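Zollau Township Clerk's Office
Recall Petitions: Frequently Asked Questions

Last revised Wed 11 October

Who can be recalled?
Any elected township officer may be recalled, including the supervisor, the clerk and the members of the township board. Appointed officers are not subject to recall. An officer who was appointed to fill a vacancy in an elected seat is treated as elected for this purpose.

When can a petition be filed?
A petition may not be filed during the first six months or the last six months of an officer's term. For members whose terms began in July, the opening window is counted from the date of the oath, not the date of the election.

How many signatures are required?
For an at-large office, 1138 valid signatures. For the Carside ward seat, 569. Both numbers are fixed by the votes cast for that office at the last regular election and stay in force until the next one. Petitioners commonly file a surplus to cover signatures that are struck during review.

Who may sign?
A signer must be a registered voter of the township on the day of signing. For a ward seat, the signer must also be registered in that ward. A person may sign a given petition once. If the same name is found twice, the first entry is counted and the second is struck.

Who may circulate a petition?
Any adult resident of the state. The circulator must watch each person sign and must complete the affidavit at the foot of each sheet. Sheets with an unsigned or undated affidavit are rejected in full.

Does the petition have to give a reason?
Yes. The statement of grounds may run to no more than 700 words and must appear on every sheet. The clerk reviews the statement for length and for the name and office of the officer. The clerk does not rule on whether the statement is accurate or fair.

Can the officer respond?
The officer may file a written answer within 5 business days of being notified that the form has been approved. The answer is subject to the same word limit. It is printed on the ballot notice directly after the statement of grounds.

Can a signature be withdrawn?
Yes, by written request delivered to the clerk before the petition is filed. Requests received after filing have no effect.

How are signatures checked?
Each entry is compared with the voter file by two staff members working separately. Entries on which they disagree go to the deputy clerk, Līga Strazds. Observers from either side may attend but may not handle sheets or speak to staff during the review.

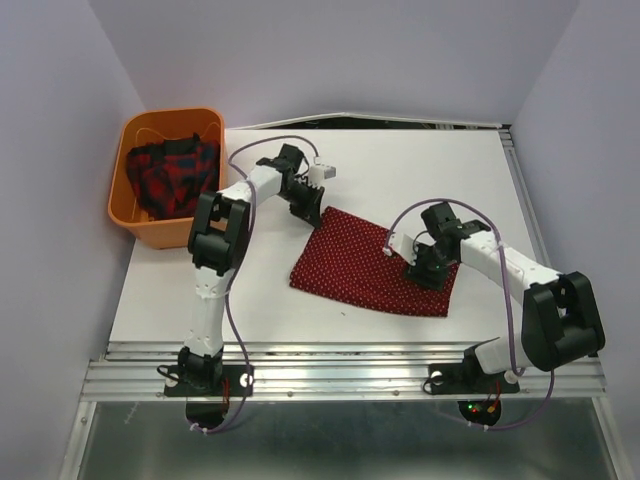 Two robot arms at a white tabletop with a red polka-dot cloth.

What happens if the petition falls short?
The petitioner is given a written list of struck entries with the ground for each. No signatures may be added to a filed petition. A new petition against the same officer requires a new form and new signatures.

Can the clerk's decision be challenged?
Yes. Either side may ask for a hearing before the township elections examiner, Elīna Lapiņa. The request must be in writing and must identify the disputed entries by sheet and line number.

If the petition is valid, when is the vote held?
On the next regular or special election date that allows time for printed notice. The officer remains in office with full powers until the result is certified.

Where are forms available?
At the clerk's counter, Jaunzems Hall, during regular office hours. Forms are not sent by email. Photocopies of an approved form are accepted if both sides are reproduced at full size.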